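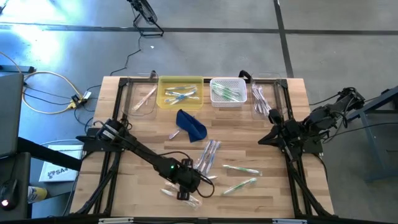
What happens to the people on a packing floor when the sorting is handed over?

At Drillitz, they moved along the line to the jobs they used to squeeze in at the end of a shift. The company packs toothbrushes for hotels, and colour sorting once swallowed whole mornings — 3,000 brushes before the first tea break.

Now the arms pick by colour and the staff check seals, mix the hotel orders and plan the next day's runs. Two packers have learned to teach the arms new picks, and they love it! A tangle of clear wrappers is still a hard thing to grip, so a person stays close by.

Pay went up in July for everyone who took the training. Sore wrists come up far less at the morning meeting, and the Siriwan site starts its own course next.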